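Moving Dad out of the big house, or not? (Riltholm area)

jarmila_d
Hi all, long one, sorry! Dad is 81 and my brother Vojtěch wants him in the new retirement flats at Malý by October. Dad says he'll go when he's carried out. I'm somewhere in between and losing sleep over it.

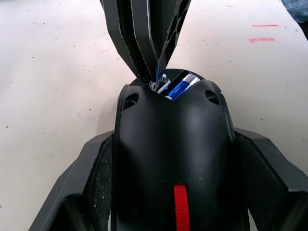
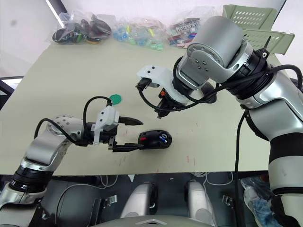 The tabletop, two views

MatusH
Service charge, what is it? My mum's place went up 500 a year with hardly a letter.

jarmila_d
2605 a year, and that's before heating!! Two meals a week included, which he'd moan about.

ginevra.g
I'd let him stay put. My aunt moved to please her children and stopped seeing her friends, 13 stops away on the bus. Get a stair rail and a decent cleaner first.

MatusH
Sorry Ginevra, can't agree. A rail doesn't help at 3am when he's on the bathroom floor. We left it too late with Mum and she never learned where anything was.

ginevra.g
Fair, but he's said no. He's old, he isn't a parcel.

borivoj_m
I moved myself at 78 and I like it (the bowls lot are a scream). But I picked it! Ask if they do a trial fortnight, mine did.

jarmila_d
Ooh, didn't know that was a thing. Will ring them in the morning and try it on Dad over his soup.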